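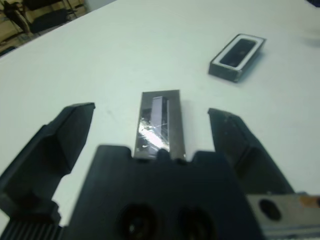 Why do robots drop things?

Mostly because they squeeze too hard, squeeze too softly, or squeeze in slightly the wrong place. A robot has to work out all three for itself, and it can be wrong about any of them while looking perfectly sure of itself.

When gripping goes wrong

You pick things up all day without thinking. Your skin tells you when a glass is slipping and your hand tightens before you've noticed. Many robots have no skin at all. They have two stiff fingers, a motor to open and close them, and a number that says how hard to push. If the number is wrong, the robot will go on using it with great confidence.

Boxes ought to be easy. They have flat sides and they don't wriggle. But a box with a shiny top or a clear plastic window can be a nuisance, as light bounces off it and leaves a bright white patch. To a camera, that patch can look like a hole, or an edge, or nothing whatsoever. The robot then aims for a box that is a little to the left of the real one.

The Stonitz muddle

At a packing room in Stonitz, a robot arm called Bunnag had the job of lifting small boxes off a table and putting them in a tray. It was very good at this until one morning in March, when it began putting nothing in the tray, very carefully, over and over again.

What had happened was simple. One finger had worked slightly loose. When the fingers closed, they met at a slant, and each box popped out like a wet bar of soap. Bunnag couldn't feel that its hand was empty. It had been told to close, lift, move and open, so it closed, lifted, moved and opened. The counter on the wall went up by one each time. By the time Wian Radebe came back from her tea, it said 200. The tray had 5 boxes in it.

The rest were on the floor.

Who stopped it?

Wian pressed the big red button. Every robot arm like Bunnag has one close by, and it is called the emergency stop. It doesn't ask the robot what it thinks. It just stops the arm moving.

Then she did the part that people forget, and kept her hands out of the way until the arm had been switched off and locked off as well. A stopped robot can look exactly like a robot that is waiting for its next turn. Fingers that can hold a box can also pinch yours, and they won't say sorry.

How was it mended?

Aivar Strazds tightened the finger, a job for one small screwdriver. After that he changed the instructions. Now, when the fingers close, the robot checks how far apart they are. If they have shut all the way, there can't be a box between them, so Bunnag stops and switches on an orange lamp. If it misses 3 times in a row, it also beeps. The beep is extremely annoying. Aivar chose it himself.

Words to know

Gripper: the part of a robot that holds things. Some have two fingers, some have more, and some use suction.

Sensor: a part that measures something, such as light, distance or push.

Fault: something not working as it should.

Emergency stop: the red button. Leave it alone unless there's an emergency, however red it is.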